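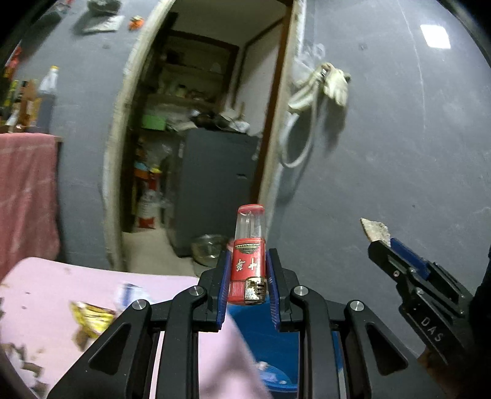
Photo: Ankica Berisha, 10/30/19

Looking after the blue finger pads is a little job I'm rather fond of, so put the kettle on first! Wipe both pads with a damp cloth, let them dry, then close the fingers gently on something small and smooth (a lighter does nicely) and see whether it stays upright.
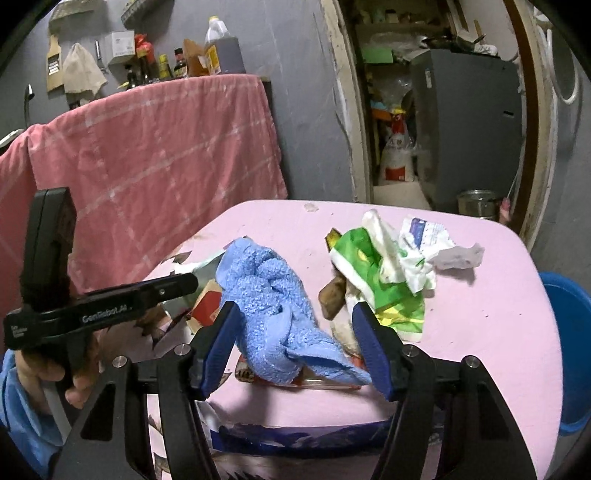
Fingers open over a crumpled towel.

Next try cloth, which is fussier. If it slips, nip up the pivot screws a touch and have another go. I do mine every 400 grips.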